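Unit 4: Automation in the laundry and returns room
Instructor: Treasa Egan

Reading for this unit: Hofstetter's notes on the Stidness site, pages 10 to 39.

Stidness handles 800 garments a shift. Before the change, folding was a job of its own and paid by the piece. Now a robot arm picks up knitwear and the folders have become cell operators on an hourly rate. Soft cloth is still hard for a gripper – it sags, and a fold can look like an edge.

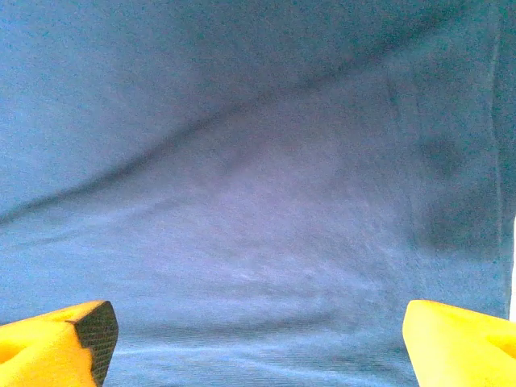 Operators clear failed picks, pull damaged items and decide when to stop the cell. Hofstetter interviewed staff in August. Most liked the steady pay. Several missed setting their own pace, and two said they were more tired at the end of a shift from watching than they had been from folding.

For discussion: who should set the pace of the cell? Compare with the Gisler case from Unit 3.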